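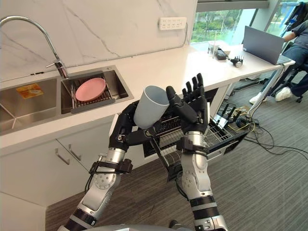
I joined the Prarnumov network in my second year as a psychiatry registrar at Allden. I had trained in Cabanatuan, passed the exams here and thought that was the hard part. What I missed was having someone to ask the small questions, like how blunt to be in a letter to a GP, or what to do when a patient's whole family turns up and expects to sit in.

The network had 91 members then, mostly overseas-trained doctors working in towns with one or two psychiatrists. Fengying Kang ran the peer group I was put in. There were 5 of us and we met by phone at seven in the evening.

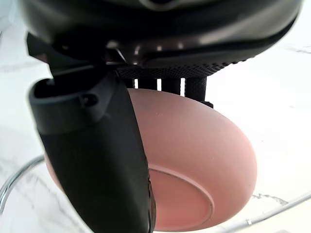 Fengying had one rule, which was that you brought a case you were unsure of. The first few months I brought tidy ones. She let me get away with it until March, then asked what I was leaving out.
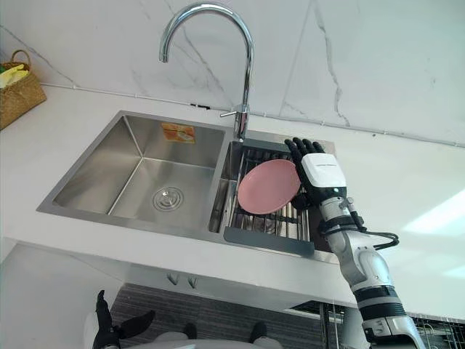 Most of us were on call a lot, so people rang in from wherever they were. I did plenty of those meetings at the kitchen sink. It's easier to talk about a bad week while you're standing a plate up in a wire dish rack, like the pink one here, than it is across a desk. I've kept that habit with my own registrars – we walk or wash up while we talk.
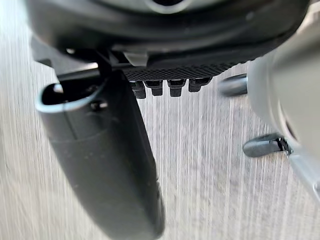 The network now has 733 members and there is talk of folding it into a bigger body with an office in Lillgate. I can see the case for it. We would get proper indemnity advice and a paid coordinator. My worry is about scale. Look at how the housing spans nearly the whole top of that last photo, with one long grey finger hanging down from it. I'd like the peer groups to keep their reach and still be left to do their own work. The vote closes in 3 weeks and I haven't decided. If you're a member, read the draft rules before you vote, especially the section on group size.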